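# Chapter 11. Budgeting for Instruments and Consumables

The purchase price of a robotic suturing system is the figure most often quoted in planning meetings and the one that says least about the cost of running it. A training laboratory pays for the arms once. It pays for needle drivers, thread, practice tissue, cleaning, and repair for as long as the arms are in use. This chapter deals with the second group of costs. Chapter 5 dealt with the first.

The worked figures come from the equipment plan of the Fastavness training laboratory, in the revision dated 4/17/21. The plan covers one two-arm station used for suturing drills. It assumes 59 sessions in the planning year and a single supplier of instruments, Sudar.

## 11.1 What counts as an instrument

For budgeting purposes, the instrument is the part that is removed from the arm and replaced as a unit. It includes the shaft, the wrist, and the jaws. The wrist is small and mechanically dense, and the jaws bear directly on the thread. A worn jaw can't normally be bought by itself, so the whole unit is charged to the budget line when any part of it fails inspection.

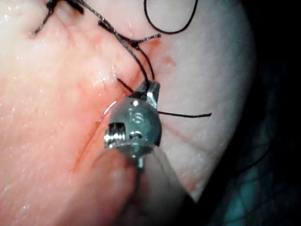
*Figure 11.1. Instrument jaws closed on black suture thread beside an incision with tied stitches.*

Two methods of charging are in common use. Under the first, each instrument is assigned a fixed number of uses, and the cost per session is the price divided by that number. Under the second, the instrument is kept in service until it fails a grip test, and the laboratory holds a reserve for replacement. The fixed-use method gives an even cost and is easier to defend in an annual plan. The reserve method is usually cheaper over several years but produces large bills in single months.

The Fastavness plan uses the fixed-use method with a limit of 20 sessions per instrument. Each arm therefore needs three instruments to cover 59 sessions, and the two-arm station needs six. One spare is added for each arm. The total to be ordered is eight.

## 11.2 Consumables

Consumables are items that are used up or discarded in the course of a session. In suturing work they are mainly thread and tissue pads. They are cheap by the piece and are often left out of first drafts, which then have to be corrected when the first reorder falls due.

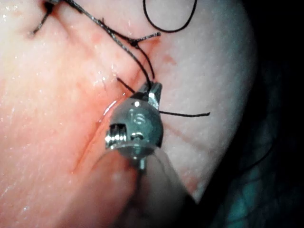

Thread should be budgeted by length drawn and not by stitches completed. A finished stitch holds only part of the strand that was handled to make it. The remainder lies in working loops, trimmed ends, and the portion held for the next tie. In the figure, a slack loop of black thread hangs near the top of the pad, and a short free end extends from the right side of the jaws. An estimate based on the tied stitches alone would leave out both. The Fastavness plan adds an allowance of one extra strand per session for this reason and reviews the allowance each April.

Pads are charged by incision. A pad that will take several incisions lowers the unit cost only if the sessions are scheduled close together, as an opened pad has a limited storage life. The supplier quoted in the plan, Sanum, sells pads by the case. The order quantity should be matched to the cold storage available before any discount is considered.

## 11.3 Matching instruments on two arms

Suturing with two arms requires both to be fitted and serviceable at the same time. One unusable instrument stops the station, whatever the condition of the other. Spares must therefore be held for each arm position, unless the supplier confirms in writing that one model fits both.

The need is plain during tying, when the two sets of jaws work close together over the incision and the thread runs between them.
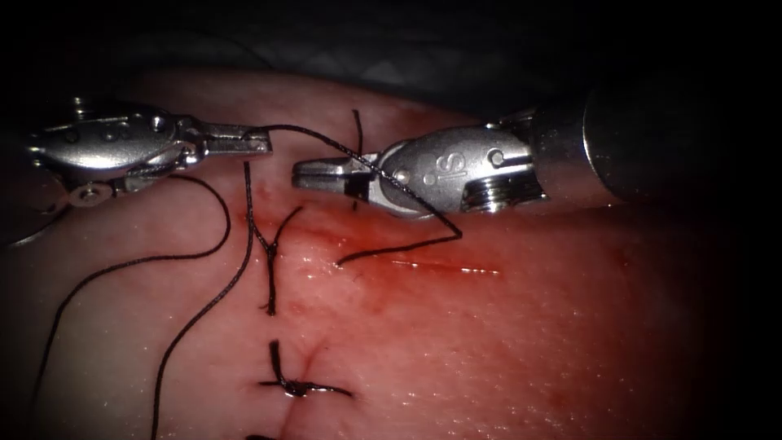

## 11.4 Service agreements

A service agreement converts irregular repair costs into a fixed annual charge. The planner should establish whether the agreement covers instruments or only the arms, and whether loan units are supplied during repair. The agreement offered by Rimkutė, examined in the plan, covers the arms and excludes all items with a fixed use limit. Under such terms the instrument line calculated in Section 11.1 stands unchanged, and the service charge is entered as a separate line below it.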